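4. Exhibitor follow-up after regional laboratory trade fairs

4.1 Setting and sample

The Windgate fair for laboratory and testing equipment takes place every two years in the exhibition halls at Trorudcombe. It combines a trade floor with a short programme of talks and a shared demonstration area. The organiser keeps a register of enquiries made at exhibitors' stands, in which each visitor's badge is read once per conversation and the member of staff on the stand selects a subject from a fixed list. With the organiser's permission, and after names and addresses had been removed, the register for the most recent fair was made available for this study.

The register held 1,351 enquiries shared among 130 exhibitors. Exhibitors that had recorded no enquiry at all do not appear in it, and no attempt was made to trace them. Of the 130 firms approached, 107 returned the questionnaire described in Section 3. The remainder either declined or did not reply after a second letter, and their enquiries were left out of the analysis of response times but kept in the description of subjects.

Exhibitors were grouped by the main type of goods shown on the stand: measuring instruments, sample handling, laboratory furniture, consumables, and software and services. Where a firm showed goods of more than one type, it was placed in the group that took up the largest part of its floor space on the published hall plan. Two of the authors, Annan and Sowah, made this division separately and settled the few differences by discussion.

4.2 How enquiries were recorded

Practice on the stands varied more than the organiser's instructions would suggest. Larger exhibitors tended to read a badge at the start of a conversation, while smaller ones did so at the end, and only if the visitor had shown a clear interest. A count of enquiries is therefore a poor measure of how busy a stand was. It is used in this section only to compare an exhibitor's own enquiries with its own later contacts, and no ranking of exhibitors is offered.

The subject list also caused some difficulty. It had been drawn up for an earlier fair and gave a single heading, "general", to questions about servicing, spare parts and training. Interviews with stand staff showed that these questions were common, especially among visitors from teaching laboratories and small testing houses. Mapplebeck, who carried out most of the interviews, noted that staff often wrote the true subject on paper and left the electronic entry as it was. Paper notes were available for 20 firms. They were read alongside the register, and the subject was corrected where the two could be matched with certainty.

Equipment shown in the handling group (Figure 3) raised a further point. Visitors to these stands asked how a unit would be fitted to instruments that they already owned, and a useful answer usually needed somebody from the technical department. Such enquiries were passed on within the firm more often than those in any other group, and each transfer added a step at which the record could be lost.

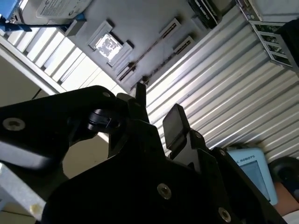
Figure 3. Close view of a black gripper, with one fingertip pointing upward.

4.3 Time to first contact

First contact was defined as the first letter, message or telephone call sent or made by the exhibitor to the visitor after the close of the fair, leaving out automatic messages of thanks. The date was taken from the exhibitor's own sales records where these were open to us and from the questionnaire in other cases. Dates given from memory were marked as such and were examined separately before being joined with the rest. The two sets showed the same pattern, although the remembered dates were, as might be expected, more often placed at the beginning or end of a week.

Exhibitors who had named one person to deal with enquiries before the fair opened made contact sooner than those who divided the work afterwards. This held in each of the five groups. It was least marked among suppliers of consumables, where a price list was often all that the visitor wanted and could be sent by any member of the office. Among makers of measuring instruments the difference was plain, and several respondents linked it to the need to agree sales areas between head office and local agents.

The size of the firm had a weaker effect than expected. Forkow, a supplier with a small staff and a single stand, is typical of one pattern in the interviews: enquiries were sorted each evening in the hotel and the first calls were made on the journey home. Dankwa, which had a much larger presence and its own enquiry system, had to wait for its records to be joined with those of the organiser before any visitor could be approached. Both firms have agreed to be named here and have read this paragraph.

4.4 Limits of the material

The findings rest on one fair in one region, and the visitors themselves were not questioned. It is possible that some visitors made contact with an exhibitor before the exhibitor made contact with them. Where the sales record showed this, the case was set aside, but the questionnaire had no means of finding it. Firms that did not take part may also have been slower than those that did.

A second limit concerns the meaning of an enquiry. Moschos has argued, in the discussion that followed the first reading of this section, that a badge reading made at the visitor's request should be treated differently from one made at the request of the stand. The present register does not separate the two. The organiser has agreed to add the distinction to the form for the next fair, together with separate headings for servicing, spare parts and training.

4.5 Access to the records

The register remains the property of the organiser. The version used for this study was closed on Thursday, March 27, 2025, and no later corrections have been included. Requests to consult the coding notes should be addressed to Ama Wumbei, who holds them on behalf of the authors. The questionnaire and the interview guide are printed in full in Appendix B.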